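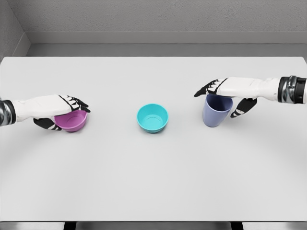 공방 노트 > 양팔 작업대 > 11월

이 사이트는 로그인 상태를 유지하기 위해 쿠키를 사용합니다. 계속 이용하면 쿠키 사용에 동의하는 것으로 간주됩니다.

11월, 저녁 7시 40분부터
작성: Fulvio Vitale

지난번에 적은 대로 컵 쪽 손 문제부터 다시 봤다. 오른손이 컵 위로 내려갈 때 손바닥이 컵 입구에 먼저 닿고, 손가락은 컵 왼쪽으로 지나쳐 버린다. 엄지는 컵 오른쪽 옆에 떠 있기만 한다. 위에서 덮는 자세로는 잡을 방법이 없어 보인다. 키가 큰 컵을 그릇과 같은 접근 자세로 처리하려고 한 것이 원인이라고 생각한다.

왼손은 괜찮다. 분홍 그릇은 손가락을 안쪽으로 걸고 엄지를 아래에서 받치는 자세인데, 이 자세는 손대지 않기로 했다. 청록 그릇은 가운데에 그대로 두고 목표물로만 쓴다.

1. 시뮬레이션 쪽

Tratari 장면 파일을 새로 저장했다. 이름은 table_c. table_b는 테이블 높이가 실물과 다르니 쓰지 말 것. 지우지는 않았다. 예전 로그를 다시 돌릴 때 필요하다.

바꾼 것:
- 오른손 접근 방향을 위에서 옆으로. 손바닥이 컵 옆면을 보게 손목을 돌린다.
- 접근 시작점을 컵 중심에서 80 mm 바깥으로 뺐다. 전에는 훨씬 가까워서 손가락을 펴는 동안 컵을 밀었다.
- 엄지를 닫는 시점을 나머지 손가락보다 먼저로.
- 컵 충돌 형상을 원기둥에서 아래가 좁은 형상으로 교체. 원기둥일 때는 아래쪽에서 닿지도 않은 손가락이 접촉으로 기록됐다.

이 상태로 100회 돌렸다. 컵의 초기 위치만 조금씩 흔들었고 그릇 두 개는 고정했다. 성공 기준은 컵을 들어 올린 뒤 2초 동안 놓치지 않는 것. 결과는 성공 71, 넘어뜨림 18, 손목 한계에 걸려 정지 11. 덮는 자세에서는 성공이 한 자리 수였으니 방향은 맞다.

넘어뜨린 경우를 모아서 보니 대부분 컵이 오른팔 쪽으로 당겨진 위치에 있을 때다. 팔꿈치가 접히면서 손이 약간 기울어 들어간다. 손목을 보정하면 이번에는 손목 한계에 걸린다. 둘이 사실상 같은 문제다. 컵 시작 위치를 테이블 안쪽으로 옮기면 둘 다 줄겠지만, 그러면 문제를 피하는 것이라 일단 그대로 두고 팔 설치 간격을 먼저 검토한다.

마찰 계수도 한 번 건드려 봤다. 손가락 끝을 높이면 성공이 늘기는 하는데 실물 고무 팁이 그 값에 못 미칠 것 같아 원래 값으로 되돌렸다. 실측 전까지는 이 값을 만지지 말자. 전에도 여기서 며칠 날렸다.

난수 시드 메모: 다시 볼 만한 것은 393번. 컵이 기울었다가 엄지에 걸려 다시 선다. 로그에는 성공으로 찍히는데 실물이었으면 안에 든 것을 쏟았을 것이다. 성공 기준에 기울기 조건을 넣어야 한다. 몇 도로 할지는 아직 못 정했다.

2. 실물 쪽

작업대 상판은 Kindetwood에서 재단해 온 것을 그대로 쓴다. 흰색 무광 시트는 아직 안 붙였다. 가장자리 사포질이 덜 끝났고, 뒤쪽 모서리 하나가 들떠 있어서 클램프로 눌러 두었다. 클램프는 내일 오전까지 풀지 말아 주세요.

오른쪽 팔 받침대를 설치했다가 다시 뗐다. 도면에는 양쪽이 대칭으로 되어 있는데 볼트 구멍을 뚫고 보니 오른쪽이 뒤로 밀려 있었다. 자를 댄 기준면이 달랐다. 왼쪽은 상판 앞면에서, 오른쪽은 프레임에서 쟀다. 구멍은 에폭시로 메우고 다시 뚫을 예정이다. 다음부터는 양쪽 모두 상판 앞면 기준으로 잰다. 도면에도 그렇게 써 넣었다.

Cronin 드라이버 보드는 두 장 중 한 장만 정상이다. 나머지 한 장은 전원을 넣으면 통신은 되는데 손목 축 명령에 응답이 없다. 케이블을 바꿔 끼워도 같은 보드에서만 증상이 나온다. 펌웨어를 맞춰 보고 안 되면 교환을 요청한다. 보드 뒷면에 빨간 테이프를 붙여 두었다.

오른손 무게를 다시 쟀다. 손목 어댑터 포함 993 g. 전에 적은 값은 어댑터를 뺀 것이었다. 중력 보상 파일에 새 값을 넣었고, 넣고 나니 시뮬레이션에서 팔 끝이 정지 자세에서 처지는 정도가 줄었다. 왼손은 아직 안 쟀다. 같은 값으로 넣어 두었으니 나중에 꼭 재서 고칠 것.

손목 덮개는 출력이 두 번 실패했다. 첫 번째는 바닥에서 떨어졌고 두 번째는 필라멘트가 중간에 끊겼다. 세 번째를 걸어 놓고 왔다. 흰색 필라멘트가 한 롤도 안 남았으니 주문해야 한다. 검은색은 충분하다. 손가락 쪽 부품은 검은색으로 계속 간다.

3. 장면과 실물 맞추기

현재 장면의 벽과 조명은 공방과 전혀 다르다. 장면은 밝은 회색 벽에 그림자도 부드럽고 짧은데, Plaltari 작업실은 창이 한쪽뿐이라 오후에는 그림자가 길게 진다. 지금은 자세만 보는 단계라 상관없다. 카메라로 컵 위치를 찾는 단계가 되면 조명을 다시 만들어야 한다.

물건 색은 되도록 장면과 비슷하게 맞추고 싶다. 분홍과 청록 그릇은 주방용품점에서 비슷한 것을 구했다. 연보라색 컵은 못 구했다. 파란 컵이 하나 있지만 손잡이가 달려 있어서 쓸 수 없다. 아래로 조금 좁아지고 손잡이가 없는 것이면 색은 조금 달라도 된다. 집에 안 쓰는 컵이 있으면 선반 아래 칸에 놓아 주세요.

그릇은 크기도 확인해야 한다. 사 온 분홍 그릇이 모델보다 얕다. 엄지를 밑으로 넣을 틈이 모자랄 수 있어서 일단 손으로 손가락을 움직여 걸어 봤다. 걸리기는 하는데 그릇을 조금 들어 줘야 엄지가 들어간다. 테이블에 놓인 상태에서 바로 잡으려면 손가락으로 먼저 가장자리를 끌어 올리는 동작이 하나 더 필요할 것 같다. 시뮬레이션에서 먼저 만들어 본다.

4. 안전

비상정지 버튼을 작업대 앞쪽 오른편으로 옮겼다. 전에는 왼팔 뒤에 있어서 팔이 움직이는 동안 손을 넣어야 했다. 배선은 임시다. 바닥에 테이프로 고정했고 덕트는 다음 주에 단다. 두 팔을 동시에 움직이는 시험은 덕트를 달기 전에는 하지 않는다.

속도 제한은 계속 낮게 둔다. 설정 파일에서 풀어 놓은 흔적이 있던데, 누가 했든 시험이 끝나면 원래대로 돌려 놓아 주세요. 오늘은 내가 되돌렸다.

남은 일
- 성공 기준에 컵 기울기 추가
- 오른쪽 받침대 구멍 메우고 다시 뚫기 (에폭시는 위쪽 서랍)
- 왼손 무게 측정
- Cronin 보드 펌웨어 확인
- 흰색 필라멘트 주문
- 손잡이 없는 컵
- 팔 설치 간격을 넓힌 장면 하나, 좁힌 장면 하나 만들어서 같은 조건으로 100회씩

밤 10시 15분 추가. 간격을 넓힌 장면을 먼저 돌려 봤다. 손목 한계에 걸리는 경우는 거의 없어졌지만 왼손이 청록 그릇까지 닿을 때 팔이 다 펴진다. 분홍 그릇을 청록 그릇에 포개는 마지막 동작에서 여유가 없다. 좁힌 장면은 아직 안 돌렸다. 설치 간격은 그 결과를 보고 정하고, 그때까지 오른쪽 구멍은 메우기만 하고 새로 뚫지 않는다.

출력물은 세 번째도 확인 못 하고 나왔다. 먼저 오는 사람이 보고 떨어져 있으면 프린터부터 꺼 주세요.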